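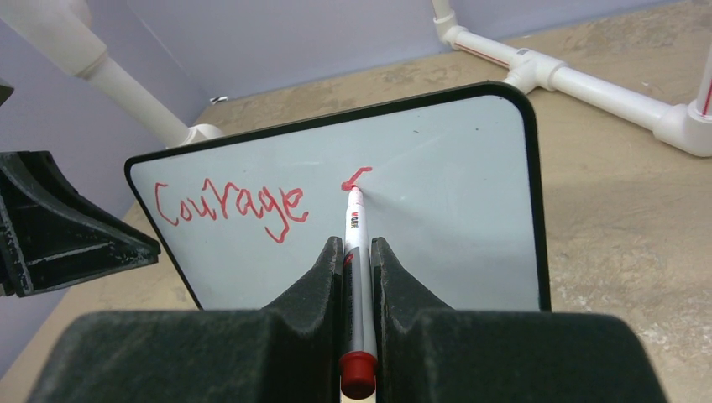
# How do I get whiteboard lettering to look even?

**Fulel** · 12 June 2021

I've taken over the "word of the day" board at our community center and I love it so much more than I expected to! It's a white board with a thick black border, and I write one big word in red. "Courage" was the one that made me want to ask. The C came out tall and open, I'm pretty happy with the tail on the g, but the letters in the middle got pointy and the whole thing looks a bit uneven. Is there a trick to keeping the joined-up letters round? And how do you plan the spacing when a second word has to go on the same line?

---

**Oltmanns** · 14 helpful votes

Oh, I like that g! A long hooked tail gives a word so much character, so please don't iron it out.

For the middle letters, slow down and move from the shoulder. On paper you write with your fingers, but at this size your fingers run out of reach halfway round a curve and you get a corner where you wanted a bend. I practice a row of plain loops first, then o-u-r-a over and over until my arm gets the idea.

A few more things that helped me:

- Put a strip of low-tack tape under the line and let the round letters sit on it. Tails can hang over the tape.
- Write the second word on scrap paper at full size and hold it up beside the first one. You'll see right away if it fits.
- Leave a gap as wide as your letter o between words. More than that and they start to look like two separate signs.
- Store the markers flat. Mine were standing cap up in a mug for months and the red had gone pale and scratchy.

Wipe the board down fully before you start, too — old specks and streaks show up most around big letters.

---

**Bidlow**

Chisel tip. Changed everything for me.

---

**Drovside**

I'd stay with a bullet tip for joined writing, myself. Chisel is lovely for capitals, but you have to hold the angle all the way through and it's hard going on an "e".

Also try doing the word in faint pencil-thin strokes first, then going over it. If it goes wrong, wipe the letter with a dry cotton swab and leave the rest alone. I did "Perseverance" this way in June and only had to redo the v. Have fun with it, and post the next one!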